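Perception Software Engineer – Hand and Object Tracking

Location: Zambridge, with some home working
Reports to: Morenike Effiong, Head of Perception
Start: June

Sketasmont writes perception and planning software for machines that handle household objects. The post sits in the Kerell team, which turns head-height video of table-top tasks into hand poses, object states and contact labels.
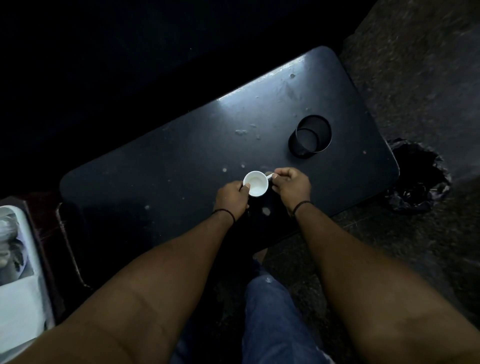
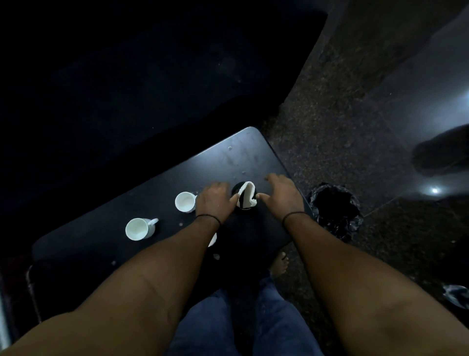 Both hands at work over a dark table: on a white cup in the first view, on a dark cup with a folded tissue in it in the second.

What you will do

Kerell currently holds 1,745 labelled clips, of which 345 are kept back for testing. You will own the tracker that runs over them, and in particular:
– keep object identity through occlusion by fingers and forearms
– separate dark objects from dark surfaces under uneven glare
– model deformable items such as tissue and cloth
– maintain Amadi, our in-house labelling tool (Python, with a C++ back end)

What we need

At least 3 years of work on video tracking or pose estimation, good C++ and Python, and a sound grasp of camera calibration. Experience of grasp planning is useful – it is not required.

How to apply

Send a CV and a covering note to Morenike Effiong. Shortlisted applicants will be sent a coding task lasting 80 minutes, followed by a technical interview with two members of the team.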